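Tarard students teach a humanoid to set out lunch

Thu 7 June

A student robotics club at Tarard Technical College has spent the spring getting a two-armed humanoid robot to handle food-sized objects, and will show the results at the college's open lab next week.

The club has 12 members, most of them in their second year of the automation program. They started in March with a grant of $3,000 from Nuttall, a local machine shop that also lets students use its equipment on weekends. The robot belongs to the college and is shared with two engineering classes, so the club gets it three evenings a week.

The project is called Joltine. Its goal is narrow: pick up a small item from a table, carry it to a plate and put it down without crushing it or knocking the plate. Students guide the robot through the motion again and again, and the recordings are used to train a program that then tries the job alone.

As of last week the club had logged 3,920 guided attempts. Of those, 1,645 were judged clean enough to use for training. The rest were thrown out, mostly because the item slipped or the hand closed too early.

Club members said the fingers gave them more trouble than the arms. Reaching a spot on the table was working within two weeks. Closing on something soft and uneven took until the end of April, and the grip settings were rewritten twice. Round items are still the hardest – they tend to roll when the first finger touches them.

The practice table is white, and so are the panels behind it. Students take turns at the controls in half-hour shifts and write down every dropped item in a shared log.

The right hand does the gripping in the plate exercise, with the left held open on the other side of the table.
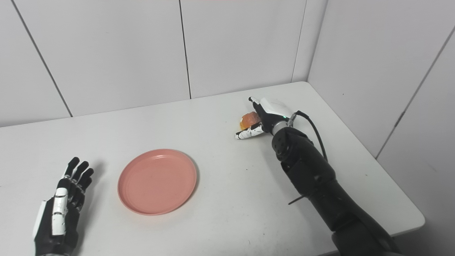 What comes next

The club plans to enter the Prornudance student contest in the fall, where teams must clear and set a small table within a time limit. Before then it wants to add cups and a second plate. The open lab is free, and no sign-up is needed.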